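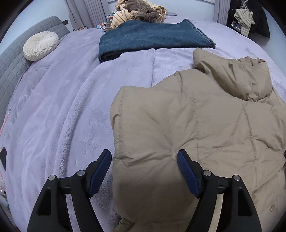
How long does the water in the tank last when it doesn't rain? With the two of us, and the garden on bucket water only, 60 days.

I worked that out in the exercise book this morning and then checked it against last summer, and it came out the same. The big tank was down to the fourth ring when I knocked on it before breakfast. The small tank behind the shed is lower again, but that one only feeds the laundry trough and the chooks so I don't fret over it.

14/12/2020

Warm early, cloud by ten, nothing out of it. The gauge has had 3 mm in it for the whole month so far and most of that was dew and one shower that went past on the Mustbridge side. They always seem to get it over there. You can stand at our gate and watch it come down on the other side of the river.

Rang the water carter at Drarkside to ask about a load. He is booked up until the week before Christmas and he has put his price up again. The truck holds more than we have room for at the moment, so we would be paying for a full load and taking part of one. I said I'd ring back. If we leave it another fortnight there will be room for the lot, but then we are in the queue with everyone who has family coming to stay.

Cleaned the gutters on the north side while it was still cool enough to be on the ladder. Two buckets of gum leaves and a tennis ball. The leaf guard has lifted at the corner near the downpipe and wants a new clip. I had a packet of clips and I have put them somewhere sensible, so that is the end of them. Wired it down for now. Took the strainer basket off the top of the tank and hosed it over the lemon tree so as not to waste any. There were a few wrigglers in it. The mesh looks sound but I will go round the edge with a bit of flywire before the really hot weather.

The pump has been cutting in at night with no tap running. I went round all the taps and they were dry, then found the toilet cistern was letting a trickle through. New washer, $3 at the hardware, ten minutes to fit. The pump was quiet for the rest of the afternoon. I don't know how long it had been going on and I would sooner not work it out.

Had a go at the spare room after lunch, as it has been on the list since the end of winter. Winter things came out to be gone through and sorted into keep, wash and give away. Washing is the trouble. A full machine load uses more than I like at present, so anything thick can wait until there's rain. 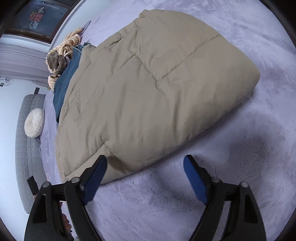
Puffer jacket and jeans, spare room bed.

The front loader is better than the old one was but I have gone back to saving the rinse water in the trough and carrying it out to the tomatoes. They are doing well on it. The Grultum seedlings I put in late have caught up with the others and have their first flowers. I lost one to a cutworm and one to my own boot. The beans are finished and I pulled them out. Cucumbers slow, leaves a bit yellow, could be the soap. Will give them tank water for a week and see.

Wrote the meter reading in the book: 192. That is since the pump was put in and it is the only figure in there I really trust, the ring on the tank being a matter of where you knock.

The man next door has 1,000 litres in one of those cage tanks on his trailer and offered it for the fruit trees if we get stuck. It came out of his dam so it's no good for the house. I thanked him and said I'd take him up on it in the new year if things hadn't changed. Took him over half a dozen eggs.

Short showers after tea, a bucket in the bottom, same as every night. The bucket went on the lemon.

Forecast is for a chance of a storm later in the week. It said that last week too. Have left the first flush open and the spare bin out under the shed downpipe in any case.

To do tomorrow: clips, flywire, ring Drarkside, find the lid for the small tank.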